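Vistside Aline 221: manual de montagem e manutenção
Secção 4. Abrir a caixa e trabalhar na placa-mãe

Esta secção trata do computador de secretária aberto em cima da mesa. Se ainda não o abriu, volte à secção 3, onde se explica em que lado estão os parafusos e por que razão o outro lado também os tem, embora não sirvam para nada.

Antes de começar

Desligue o computador no sistema operativo. Carregar no botão com força e esperar que se cale é outra coisa.
Retire o cabo de alimentação da tomada e da caixa. Só de um lado já chega, mas quem tira só de um lado costuma acabar por ligar o outro computador.
Carregue no botão de ligar durante alguns segundos, com o cabo fora, para descarregar o que restar na fonte.
Espere 90 segundos. Pode aproveitar para procurar a chave de fendas, que vai precisar desse tempo.

ATENÇÃO: Não abra a fonte de alimentação. Nenhum passo deste manual o pede, e a garantia Vistside é muito clara quanto a quem o tenta.

4.1 Preparar o espaço

1. Deite a caixa de lado, com a abertura para cima, numa mesa estável. A cama não é uma mesa estável. O tapete também não, por mais jeito que dê.

2. Toque numa parte metálica sem tinta da caixa antes de tocar em qualquer componente. Repita sempre que se levantar para ir buscar café.

3. Ponha os parafusos num recipiente com tampa. O kit Pulex (ref. 454) traz um. Um pires serve até alguém se sentar à mesa com um pires igual.

4. Acenda um candeeiro de lado. A luz do teto fica sempre atrás da sua cabeça e produz uma sombra exatamente do tamanho da placa.

4.2 Reconhecer o terreno

Antes de desligar seja o que for, perca um minuto a olhar. As ranhuras da memória são compridas e têm pequenas patilhas nas pontas. O processador fica sob uma armação metálica com uma alavanca fina, na qual não vai mexer hoje. Os fios de alimentação vêm da fonte em feixe e têm opinião própria sobre o sítio onde querem ficar.

Em caso de dúvida, compare a orientação da sua placa com a desta, que é verde e tem as ranhuras pretas com patilhas brancas. A armação do processador fica à esquerda, e os fios amarelos e pretos descem do canto superior esquerdo.

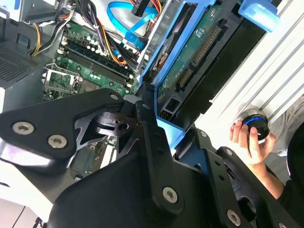
4.3 Afastar os fios

1. Siga com o dedo o feixe que passa por cima da zona de trabalho até perceber onde entra. Muitos fios parecem ir para um lado e vão para outro.

2. Se o feixe tiver folga, encoste-o à parede da caixa e prenda-o com uma fita de velcro. Não use fita-cola. Daqui a dois verões, a cola terá passado para os fios, para os dedos e para o técnico.

3. Se não tiver folga, desligue a ficha. Aperte a patilha e puxe pelo corpo de plástico, nunca pelos fios.

NOTA: Tire uma fotografia antes de desligar qualquer ficha. A memória de que trata a secção 4.4 é a outra.

4.4 Retirar e colocar a memória

1. Abra as patilhas nas pontas da ranhura. Em alguns modelos abre só uma e a outra é fixa. Se a segunda não ceder ao segundo empurrão, é fixa.

2. Levante o módulo pelas extremidades, a direito. Não toque nos contactos dourados.

3. Alinhe o entalhe do módulo novo com o ressalto da ranhura. O módulo entra numa única posição, e a experiência do nosso serviço de apoio mostra que é quase sempre a segunda que se tenta.

4. Pressione as duas pontas até as patilhas fecharem. A força necessária é maior do que parece decente. Se a placa dobrar a olhos vistos, pare e verifique o alinhamento.

5. Ao usar dois módulos, consulte a tabela do anexo B para saber que ranhuras ocupar.

CUIDADO: Os componentes pequenos e cilíndricos espalhados pela placa são condensadores. Não servem de apoio para a mão nem para a chave de fendas.

4.5 Limpar o pó

1. Use ar comprimido em jatos curtos, com a lata na vertical. O pincel Cuervo de cerdas macias trata do resto.

2. Segure as pás da ventoinha com um dedo enquanto sopra. Vê-las rodar é muito satisfatório e faz mal aos rolamentos.

3. Não use o aspirador da casa. Sabemos que está mesmo ali.

4.6 Fechar

1. Volte a ligar tudo o que desligou, com a fotografia à frente.

2. Conte os parafusos. Se faltar um, incline a caixa devagar e escute.

3. Ligue o computador antes de fechar a tampa. Se ouvir apitos, conte-os e consulte o anexo C. Se não acontecer nada, veja primeiro o interruptor na traseira da fonte, que explica mais de 2.090 pedidos de assistência recebidos pela Vistside.

4. Desligue, retire o cabo, coloque a tampa e aperte os parafusos sem exagero.

Revisão do documento: 10 jun. 2026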